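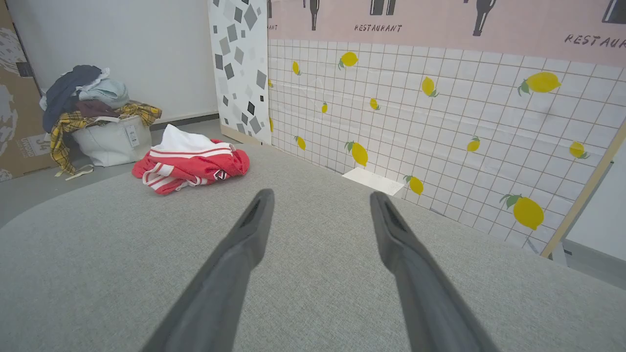

Folding bench, 24/11/2021

Went through the mixed clothing from the Metville drop-off with Tülin. 36 pieces on her list. She wants everything folded to the same width so it fits the Gelard shelves, and no more rolling, as rolled things get pulled apart by whoever looks through them first.

Shirts and knits went the usual way: sleeves in, thirds, then half. The plaid shirt needs its buttons done up first or the front creeps. Put a note on the sheet for Hüsnü.

Slippery sportswear is still the slow part. It won't hold a crease, and if you pick it up by the middle you have to start again.

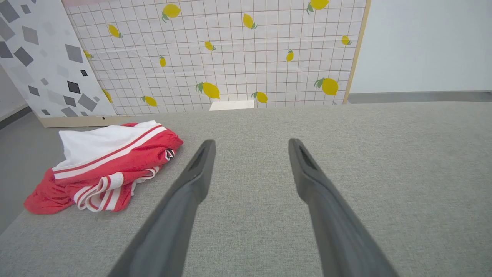
Red and white sportswear, in a crumpled heap.

What works best for shorts:

Find the waistband and get it flat. Lay one leg over the other so the side trims line up. Hold the waistband and the hem and pull lengthwise until the creases ease.
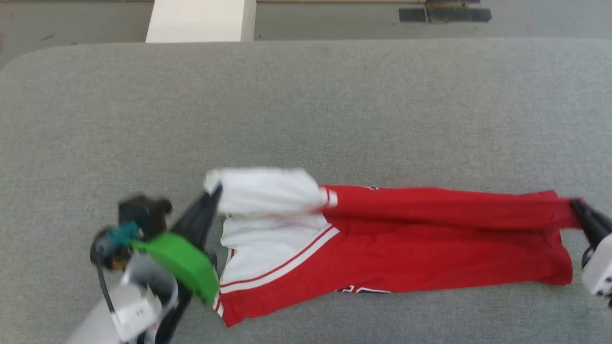 Then smooth from the waist down with a flat hand, fold the hem up to the band, and turn the whole thing over so the elastic sits underneath. Tried it the other way up for Yiğit and it sprang open 3 times.

Sevim asked if we should go back to the bare bench top. I'd keep the covering.
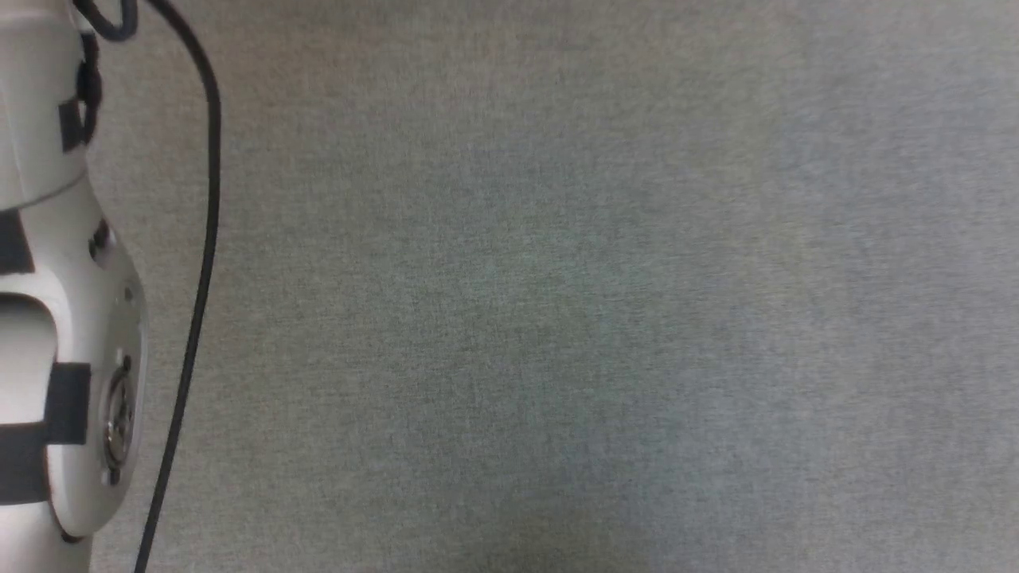
Storage is the other thing to settle before January. The Hiltdale tubs are 48 cm long and take two stacks side by side, if the stacks are kept low. Folding has to be done on a clear stretch of the grey felt-like surface, with finished stacks going straight into the tub. The weave has a fine texture and I think it gives slippery fabric a bit of grip, but I haven't compared it properly.

To do: ask Édgar for more tub labels. Redo the width guide in heavier card. Odd socks still not dealt with.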